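A day at the Hartono office in Briltbridge

Posted October 2021

So I finally got to see where my brother-in-law's old employer moved to, and I've been talking about it at dinner ever since, so my family suggested I write it down and leave them alone.

Hartono has the upper and lower floors of a place on the edge of Briltbridge, with a staircase up the middle and a brick wall at the far end. I got there early, signed a sheet, and was told to wander until Damilola Chukwu came to get me. I wandered!

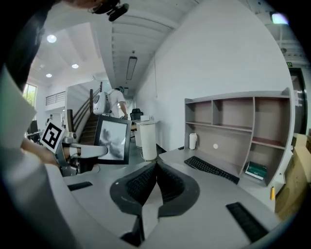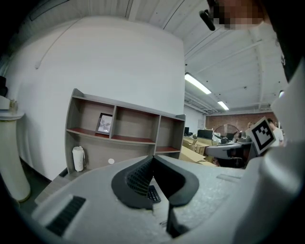 Damilola runs training there. She started on the packing line at the Hevthorpe warehouse, 17 years back, and she still talks like a packer, fast and with her hands. What they do in Briltbridge is work out how a robot should pick things up, and the way they do it is that people do the picking first, with a gripper held in the hand. You squeeze, it closes. Do that enough times with enough different stuff and there is something for the arms at Hevthorpe to learn from. The whole project goes by Kastero, and I never got a straight answer on what the name means.

They let me have a go. I am bad at it! I wanted to twist my wrist the way I would with my own fingers, and Damilola kept saying slower, slower, come at it flat. You get a session sheet with your tries on it, and the best person on the team got through 118 good ones in a morning. I won't share mine.

What I really wanted to know was what happened to the packers. My aunt worked a line for most of her life and it wrecked her shoulders, so I have feelings in both directions. Hevthorpe has 429 people on the books now. Before the arms went in it had 453. Damilola told me those numbers before I asked, and she said the difference was people who retired or left and weren't replaced. I believe her, but it's still fewer jobs in a town that doesn't have a lot of them, and I said so. She didn't argue.

Parviz Shirazi joined us for lunch (egg sandwiches, very decent coffee). He moved over from nights at Hevthorpe in July and he had a lot to say about it. His back is better. He sees his kids at breakfast. He also misses the noise and his old crew, and he finds the days long in a different way – more standing and thinking, less chat. He told me the first weeks felt silly, a grown man picking up the same cup over and over, and then one of the arms at Hevthorpe got moved onto a job he used to hate and he felt kind of proud and kind of weird about it.

Pay came up too. The people who moved over kept their night rate for the first year, and after that it's up for review. Parviz is not relaxed about that part and I wouldn't be either. He'd like it in writing before spring.

After lunch we talked about who gets to move. You put your name down, you do a trial week, and then it's up to Damilola and one shift lead. She'd like more of the older packers to try it because they know how a box wants to be held, but a lot of them don't want the commute. There's a van from Hevthorpe in the mornings. The return trip is the trouble, it leaves at five on the dot, and if you're in the middle of a session you either drop it or find a ride.

I caught that van myself, as it happens, and slept most of the way. I've asked if I can see the Hevthorpe side next and Damilola said to email her, so I have.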